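Home Explore Threads Lists Sign in
Search posts

Thread: third-party spending returns for the Erton by-election, November 27, 2019

1/ The interim returns are up on the registry. I've read both filings from registered third parties. Notes follow, mostly on timing.
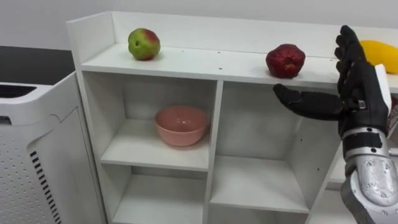 2/ Agbeko Strategies reports 131 contributions. The disclosure threshold is $200, and most entries sit under it, so they're reported as a lump sum with no donor names.

3/ That's lawful. The threshold applies per contributor per reporting period - and the period resets in April. A donor can give under the limit on each side of the reset and never be itemized.

4/ The Plundilwood Ratepayers' League itemizes everything, including amounts it isn't required to. Its largest single contribution is $2,000, from a numbered company.

5/ Numbered companies can still give to third parties here, though they can't give to candidates. The Dunodico bill would have closed that. It died on the order paper after second reading.

6/ Neither filing separates digital advertising from print. Schedule 2 has a line for it. Both left it blank and put the full amount under "other".

7/ Final returns are audited, interim ones aren't. I'll compare the two when the audited versions are posted.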